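Bench notebook, Plendholm workshop
July 30, 2026

Clamp maintenance, continued from the last page. The big C-clamp from the Vandell set was next on my list. I wanted it on the slatted bench with the green marble-pattern mat under it, so that the cast frame does not scratch the aluminum. The mat is also good for finding small parts, they do not fall into the grooves.

Before starting I wrote down the condition. The screw turned heavily for the first 16 mm and then became free. The T-handle slides well from end to end. The paint on the frame is still shiny and I found no crack with the hand lamp, also not in the upper corner where the old one from Brabec broke in October.

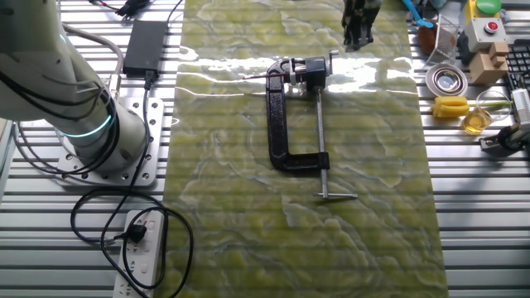 I cleaned the thread with a brass brush and a dry cloth, then one drop of the thin oil at the place where the screw passes through the frame. After three full travels up and down the heavy part was almost gone. I did not use grease. Grease holds the dust from the saw, and we had this problem with the small clamps already.

Opening measured after cleaning: 42 mm at the position we normally use. I did not measure the maximum, the long caliper is at Porgate until next week. Please somebody write it here when it is back.

One question for colleagues. Do we want a soft pad on the clamping end? For steel it is not needed, but for polished stone I would not like to work without it. I tried a piece of the gray rubber and it moved to the side when I tightened the screw. Leather is maybe better — I will cut a piece and test it on scrap first.

The stone pattern is also something I want to note. We need to choose a background surface for the sample shelf, and the two candidates are the darker olive and the lighter green with cream bands. The lighter one I like more. It is very glossy, though, and the lamp makes strong glare on it. For reading a scale or a pencil mark this is tiring for the eyes after roughly 19 minutes.

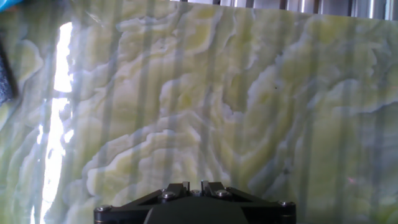 Light green with cream and gray-blue bands. Strong white glare on the left side.

To do: turn the lamp more to the wall and look at the glare again. Cut the leather. Order thin oil, the bottle is nearly empty. The next clamp has a bent T-handle, I will see if it can be made straight in the vise or if we need a new one.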